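Kit de tri en bacs Konmont pour bras collaboratif : notre essai en atelier

Catégorie : préhension et logiciels de cellule
Matériel fourni par le distributeur Simard, restitué en fin d'essai

Konmont vend depuis juillet un ensemble logiciel et mécanique destiné aux laboratoires et aux petits ateliers qui possèdent déjà un bras à sept axes et une pince parallèle. Le kit comprend une bride d'adaptation, un support de caméra de poignet, un jeu de doigts fins et une licence du logiciel de prise Munumar. Le bras, la pince et la table restent à la charge du client.

Montage

La bride se pose entre le poignet et la pince. Les vis sont fournies, la clé dynamométrique ne l'est pas. Le support de caméra se fixe sur le côté et déporte l'optique vers l'extérieur, ce qui dégage la vue sur les doigts mais augmente l'encombrement latéral. Il faut reporter cette cote dans le modèle de collision, car le fichier livré par défaut ne tient compte que de la pince nue. Nous l'avons constaté dès le premier mouvement d'approche.

Le câblage est le point faible du kit. Konmont livre un faisceau de bonne longueur, sans gaine ni chemin de câbles, et la notice se contente de recommander des colliers le long de l'avant-bras. La solution tient, à condition de laisser une boucle suffisante au niveau du coude. Comptez 39 minutes pour l'ensemble, étalonnage non compris.

Étalonnage

La procédure main-œil demande 8 poses devant une mire imprimée. L'assistant indique l'erreur résiduelle pose par pose et permet d'en rejeter une sans tout recommencer. Le réglage de la masse de l'outil doit en revanche être saisi à la main dans l'interface du bras, et la valeur figure en annexe de la notice, pas dans le chapitre concerné.

Essais de prise

Le protocole consistait à saisir des objets légers et à les déposer dans des bacs en plastique alignés. Nous avons effectué 326 tentatives, par séries, sans modifier les paramètres au sein d'une même série. Les objets rigides à faces parallèles ne posent pas de difficulté. Les objets souples sont moins bien traités : Munumar propose souvent un point de prise en bordure, là où la matière se dérobe à la fermeture. L'option « prise profonde » corrige une partie des échecs et rallonge le cycle. 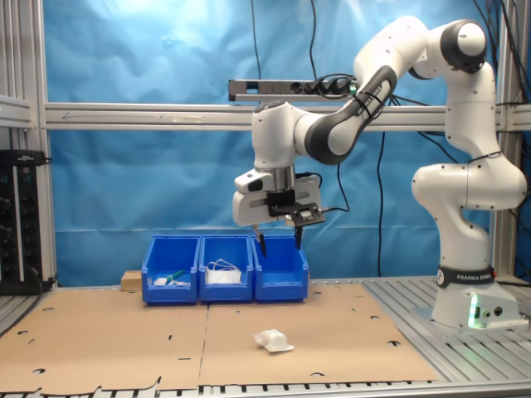

La finesse des doigts est un avantage pour travailler à l'intérieur d'un bac. Ils passent le long des parois sans les toucher tant que l'axe de la pince reste vertical. Au-delà d'une légère inclinaison, c'est le support de caméra qui limite l'approche, et le planificateur refuse la trajectoire sans préciser quel élément est en cause. Un message plus explicite ferait gagner du temps.

Comparaison

Le kit Ultovgate, testé avec le même protocole, intègre mieux ses câbles et fournit un modèle de collision complet. Son logiciel impose toutefois un bac de départ unique et n'accepte pas de zone de vrac sur la table. Munumar accepte jusqu'à 100 zones nommées, que l'on dessine directement sur l'image de la caméra.

Points positifs : étalonnage guidé, doigts adaptés aux bacs, gestion des zones.
Points négatifs : câblage, modèle de collision incomplet, messages d'erreur du planificateur.

Avis : recommandé aux équipes capables de modifier elles-mêmes la description de l'outil. Pour les autres, demander à Simard le fichier de collision corrigé avant la commande.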